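Dienstag, kurz nach 5

Draußen ist es noch ganz grau, und ich sitze mit der ersten Tasse am Fenster und schreibe, weil ich sowieso nicht mehr einschlafen kann. Schuld ist das Kochbuch. Ich habe gestern Abend im Bett darin gelesen wie andere Leute in einem Krimi, und als ich endlich das Licht ausgemacht habe, bin ich in Gedanken noch eine ganze Weile durch den Vorratsschrank spaziert und habe überlegt, ob die Graupen noch reichen.

Gefunden habe ich es in Stavport, in dem kleinen Antiquariat unten am Hafen, wo die Kochbücher neben den Seekarten stehen (warum auch immer, aber ich mag es so). Es heißt schlicht "Küche in Cimari", hat einen Leineneinband mit einem Fettfleck in der Form einer Birne, und die Vorbesitzerin oder der Vorbesitzer hat mit Bleistift hineingeschrieben. Neben der Fischsuppe steht "mehr Lorbeer!", neben dem Honigkuchen nur "nein". Ich habe sehr lachen müssen und das Buch sofort zur Kasse getragen, obwohl ich mir doch im Mai fest vorgenommen hatte, keines mehr zu kaufen, bevor nicht wenigstens eines auszieht.

84 Rezepte sind darin, so steht es vorne auf dem Titelblatt, und fast keines ist länger als eine halbe Seite. Das liebe ich ja! Die neuen Bücher erzählen mir immer erst vom Sommerurlaub und vom Licht auf den Olivenbäumen, und dann steht irgendwo ganz klein, dass der Teig über Nacht ruhen muss, und ich stehe abends um sechs da mit meinem Hunger. In diesem steht: Zwiebeln, Linsen, Essig, eine Stunde. Fertig.

Am Sonntag habe ich den Linsentopf gekocht. Man nimmt 400 Gramm Linsen, die kleinen dunklen, und lässt die Zwiebeln vorher so lange in der Butter, bis man eigentlich schon denkt, jetzt sind sie verdorben. Sind sie nicht. Sie werden ganz weich und süß, und der Essig kommt erst zum Schluss dazu - ich habe zu früh zugegriffen und musste mit einem Löffel Honig nachhelfen, aber beim nächsten Mal weiß ich es. Ich habe 3 Teller gegessen, das gebe ich hier zu, das liest ja keiner. Den Rest gab es gestern kalt mit Brot, und da war er noch besser, wie das mit Linsen eben so ist.

Weniger Glück hatte ich mit den Käsetaschen. Im Buch steht "ein heißer Ofen", weiter nichts, und mein alter Begay kennt nur zwei Zustände, lauwarm und Vulkan. Unten schwarz, oben blass wie ich im Februar. Die Füllung habe ich herausgekratzt und auf Toast gegessen, mit viel Pfeffer, und das war dann immerhin ein ordentliches Abendessen. Ich werde es noch einmal versuchen, mit dem Blech ganz oben und dem zweiten Blech darunter, so habe ich es früher bei den Plätzchen auch gemacht.

Das andere Kochbuch, das dicke von Pamance, das ich mir zum Geburtstag gewünscht hatte, kommt jetzt erst einmal zurück ins Regal. Es ist wunderschön, wirklich, man möchte jede Seite einrahmen. Aber ich habe in all den Monaten ein einziges Gericht daraus gekocht, und dafür brauchte ich drei Geschäfte und eine Zutat, deren Glas immer noch fast voll in der Kühlschranktür steht. Vielleicht ist das einfach ein Buch fürs Sofa. Solche darf es auch geben.

Für diese Woche habe ich mir die Fischsuppe vorgenommen, natürlich mit mehr Lorbeer, und vielleicht den Honigkuchen, gerade wegen des "nein". Ich möchte zu gern wissen, was daran so schlimm sein soll. Zu trocken? Zu süß? Eier müsste ich noch kaufen, und Lorbeer selbstverständlich, und Backpapier ist auch fast alle. Der Kaffee ist inzwischen kalt geworden. Ich mache mir jetzt einen neuen und schreibe den Einkaufszettel.
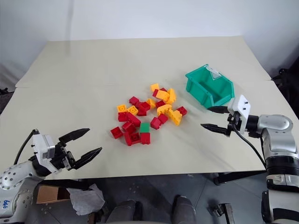 Bunte Bausteine auf dem hellen Tisch, fast alle rot und gelb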